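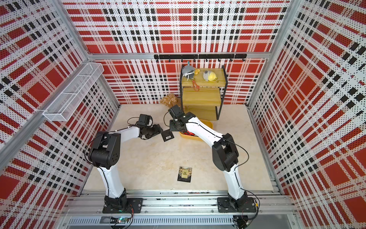
Notebook All entries Packing Cell Parts Search Log in

1 March 2026

Galtport workshop, packing side

Good day, and a long one, so I'm writing it up before I forget what order things went in.

The handover works! Left arm picks a packet off the floor of the cell, brings it to the middle, right arm comes in, takes the other end, left lets go, right puts it in the yellow tray. We have been fighting with this since I came back from the holidays, and this morning it simply did it, over and over, with the noodle snacks and the spicy ones and even those slippery dark pouches with the gold lettering that everybody on the bench complains about. I stood there grinning like an idiot with my coffee going cold.

For anyone reading this later who wasn't around: the Nalatico order is mixed snack boxes, small quantities of many kinds, and each packet has to get its import label checked before it goes in. The label has the barcode and has to be on, flat, and readable. By hand that means pick up, turn over, look, beep, turn back, place. The turning over is what gets people. One of our packers wears a brace on her right wrist by the end of every big Nalatico week, and she had one on the left for a while too. So when we talk about what the cell is for, it is for the turning over. I keep having to remind myself of that when I get carried away with speed.

Numbers from today

629 packets through the cell over the whole day, all modes together.
89 needed a hand from one of us.
13 of those were labels that really were bad (creased, or half on the seam) and the cell was right to stop.

So 76 were our fault. I went through the notes for them after lunch. Most are one of two things. Either the left fingers close on the crimped end of the pouch and the whole thing swings down when lifted, or the right arm arrives while the packet is still moving and pinches air. The swinging one I think we can mostly cure by moving the pick point in from the end by a finger's width. I did it by eye for the last hour and the stops got noticeably further apart, but an hour is an hour, so I'm not writing down a result. Do it properly next time, same packets, same order, old pick point against new.

The second one is a wait. I hate adding waits. But a short pause before the right arm closes costs very little compared with one of us walking over, lifting the pouch off the floor and pressing resume.

Light

The label reads much better tipped down a little than held flat. Held flat it catches the overhead tubes and the wrist camera gets a white stripe straight through the code. Our senior packer spotted this long before I did. She watched for a minute and said "tip it, you always tip it" and did the motion with her hand, and of course she's right, everyone on the bench tips it without thinking. I changed the angle on the spot and the misreads dropped off so fast I thought the logging had broken. (Checked. Logging fine.)

I want more of this. There's so much in those hands that was never written on any work sheet. How you flick a pouch so the filling slides to the bottom before you lay it down, for instance, or why the heavy ones go in first on the left side of the box and the light ones bridge over the top. I've started a page at the back of the paper notebook titled Things The Bench Knows and it's already full on one side. Please write in it! Any pen, any spelling.

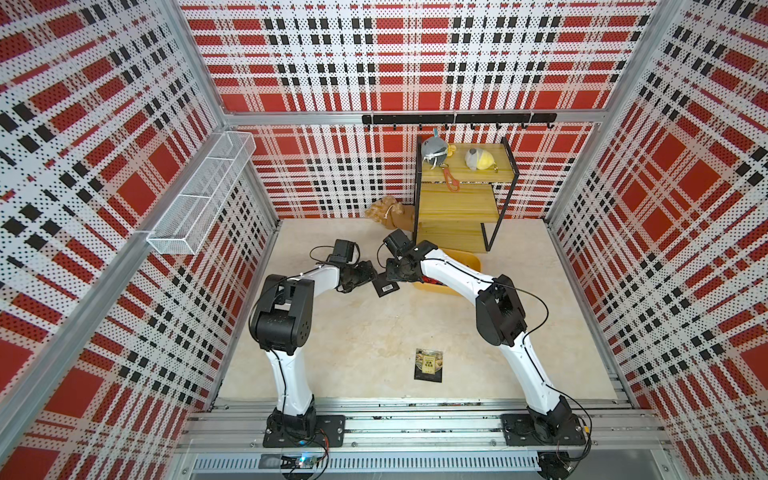 Handover at mid floor, packet tipped, label toward us.

What changes on the bench

We sat down after the morning run, everybody who packs plus me, and talked about the rota. I'm putting the main points down here as I understood them, and anyone who remembers it differently should add a line underneath.

The worry I heard most is a fair one. If the cell does the checking, what's left is box folding and lifting, which is the dull part and the heavy part. Nobody wants to be the person who feeds a machine all day. I don't want that for anyone either, and I said so, and then I got asked what I planned to do about it, which was the right question.

What we agreed to try until July:

- The cell gets the single-flavor runs. Mixed and gift boxes stay with people. These are the jobs folks like, they take some judgment, and the cell is hopeless at them anyway.
- Minding the cell is a turn, same as the tape machine is a turn. Half a shift at most, then swap.
- Whoever is minding it decides when it stops. If it's annoying you, or it's dropping things, or the sound is wrong, stop it and go back to hand packing. You don't need to ask me first.
- Stops get logged by whoever cleared them, in their own words. "Grabbed it by the ear again" is a perfectly good entry and told me more than the error code did.

We also talked about hours. No one's hours go down because of the cell before July, that's settled and it's in writing from the office. After that depends on whether the Jarman contract comes in, and I don't know any more about it than the rest of you. I would much sooner say that here than have people guess. If Jarman does come in we'd be short of hands even with the cell running flat out, which was my argument for building it in the first place.

One more from that meeting. The two people on the late turn asked if they could learn to teach the cell new pick points themselves. YES. I was so pleased. I'd been assuming I'd have to talk somebody into it. The teaching part is mostly patience and a good eye, and they have both. Mivia (the scheduling and setup screen, for new readers) has a practice mode where nothing you save goes live, so you can make a complete mess of it with no harm done. I'll set up two logins.

Mivia gripes, for my own list

The job names get cut short on the small screen so all the Nalatico jobs look the same. Renamed them with the flavor first.

It still asks for confirmation twice when you pause, and only once when you resume. Surely that should be the other way around. Reported.

The stop log sorts newest first and prints oldest first. I lost a good while to that this afternoon, reading the wrong end of the list and wondering how the fix had made things worse.

Cell odds and ends

Slots in the panel under the rail want a wipe at the end of each run. Crumbs. A burst packet is a small thing on the bench and an annoying thing in there.

Cables on both arms are looped pretty freely over the links. Fine at the speed we use now. Before going any faster I want to watch a full reach with each arm, slowly, with somebody at the stop button and somebody else looking at nothing but the cables.

The floor is a pale, lightly mottled surface and the dark pouches show up on it beautifully. The cream-colored rice cracker bags will not. Should try those soon, before we promise anybody anything. Maybe a dark mat under them? There's an offcut behind the tape machine that looks big enough.

The plaid on the walls has grown on me completely. I was against it when the panels went up and I take it all back, it's cheerful, and it's easy to see from across the workshop when you're showing someone where the cell is.

Plush toys stay on the shelf. This has been asked and answered by people with more authority than me.

Things I got wrong

I told the office in January that the hard part would be reading the labels. The labels are nearly easy. The hard part is holding a bag that's mostly air. Every pouch has a different amount of give, and the same flavor from a different carton behaves differently again. I have new respect for anyone who has packed these for years and can tell you with their eyes shut which brand they've got hold of.

I also thought people would be glad of the quiet when the beeping scanner went off the bench. A couple of them miss it. The beep told you your neighbor's pace and you could tell without looking when someone was getting behind and wanted a hand. I hadn't thought of that at all. One suggestion was to have the cell beep on each good read, softly, so the bench has its rhythm back. It's a tiny change, so I'll put it in and we'll see whether it's company or torture. Volume knob goes where everyone can reach it.

The packer with the brace did the afternoon turn at the cell, and went home without having put the brace on. One afternoon, and she says herself it was a light one. I'm noting it all the same.

Next

Old pick point against new, properly, same cartons.
Put in the pause before the right arm closes, shortest that works.
Soft beep.
Rice crackers on the dark mat.
Two practice logins, and an hour set aside to sit with the late turn.
Ask the label printer people if they can keep clear of the seam. 13 bad ones in a day is too many and that's before they ever reach us.
Buy a new notebook for the bench page, the back of this one won't last.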